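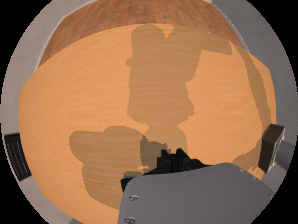
Several members of the Ullex student robotics club have replied that the wrist view is hard to judge at first, and they ask for a fixed order of work.

Home | Club | Tutorials | Contact

Setting Up the Wrist View in the Simulator
4 Apr 2018, by the Club Office
Print | E-mail

Students entering the Gornau round should complete these steps before submitting a run.

1. Open the practice table and leave the arm in its start position.
2. Select the wrist view. Confirm that the tabletop and a gripper finger are both visible.
3. Turn shadows on. The arm's shadow on the table helps in judging height.
4. Lower the gripper in 3 short moves, checking the view after each.
5. Save the run. Runs longer than 60 seconds are not scored.

Teams of 2 may share one file.

Home | Back to top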